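**Kovau, May 2025**

Netis is pleased to announce a small bookshelf for children's rooms and school reading corners. It carries the name Codach and it is now available from our showroom in Kovau and from the shops which work with us.

The idea of Codach is simple. Many shelves for young readers are too tall, and the books stand with only the spine to the outside. A child who cannot read well yet does not choose by the spine, he or she chooses by the cover. For this reason our shelf is low and the books can lean against the back with the cover to the front. The side panels are rounded. The first colour pair in the catalogue is yellow with a pink shelf board, and other colours will follow.

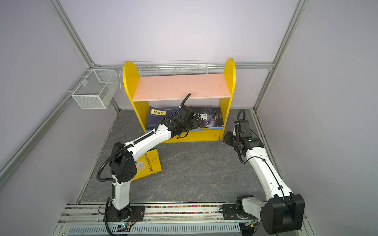
*Yellow bookshelf with pink shelf board, two books in the lower compartment.*

Codach was drawn by the design office Pfeiffer, our neighbour in the same building. Between the first sketch and the final model there were 8 versions. In March we lent 20 shelves to reading corners in the region, together with 148 picture books and story books in several languages. The teachers told us that the lower compartment was the favourite of the smallest children, and that tidying up after reading time went faster than before. They also asked for a little more depth for the thick books, and we have changed this in the final model.

The shelf arrives in one flat box, with the screws and a printed guide. Two adults can put it together in one afternoon. Please fasten it to the wall when it is used in a room with children under three years.

The first production has 1535 pieces. Schools and libraries which order a full set for their reading corner receive free delivery inside the region.

**About Netis**

Netis makes furniture for children, schools and libraries. The workshop and the showroom are in Kovau. Visitors are welcome during opening hours, and colour samples can be borrowed at the front desk.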